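Week 4: Stripes, Checks and Plaids

Welcome back! Week 3 was plain cloth and twill, and now we get to color, my favorite part of the whole course. Bring your sample cards on Thursday, including the ones you hate.

Warp and weft, quickly

The warp runs the length of the loom and the weft goes across it. Put stripes in the warp only and you get striped cloth. Put stripes in both and they cross, and suddenly two yarns give you three colors: pure A, pure B, and the blend where A passes over B. Add a third yarn and you have six. It's just counting pairs, but I still get a kick out of it every time!

Reading a sett

The sett is the order of threads in one full repeat. The Bralis sample in your packet has a repeat of 39 threads, and the Garkeo blanket has 81. Mark the pivots first – those are the points where the order turns around and runs backward. No pivots? Then the pattern is asymmetrical, and you write out the whole thing.

Scale

A repeat that looks lively on a scarf can turn to mush on something bed-sized, and a big open grid can lose itself completely on a napkin. Close colors help on large pieces. A pale mint ground with teal and light green stripes stays calm over a whole bed, and darker plain pieces next to it (dark blue pillows, say) give the eye a place to stop.

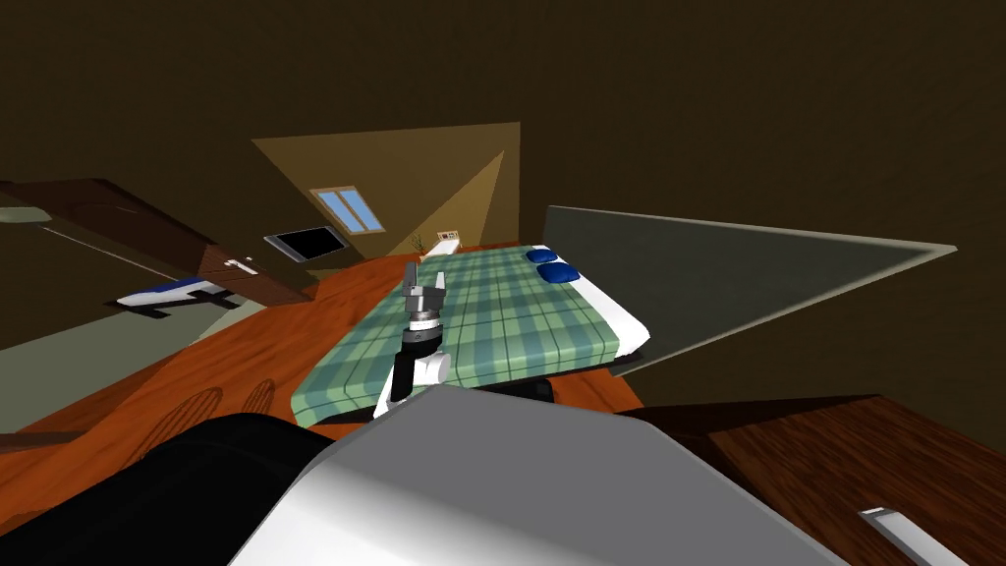 Working out your yarn

Total warp ends = width × ends per inch. For the class throw we have 748 ends, plus selvages. Multiply by the warp length, loom waste included, then split the total by color using your sett. Please do this before you order! Last year's group ran out of the light green with a foot to go.

For Thursday

– Chart one plaid from home, any cloth you like, with the pivots marked
– Make two wrapped cards of it: one as is, one with the ground color changed
– Read the Vudotach handout, sections 1 and 2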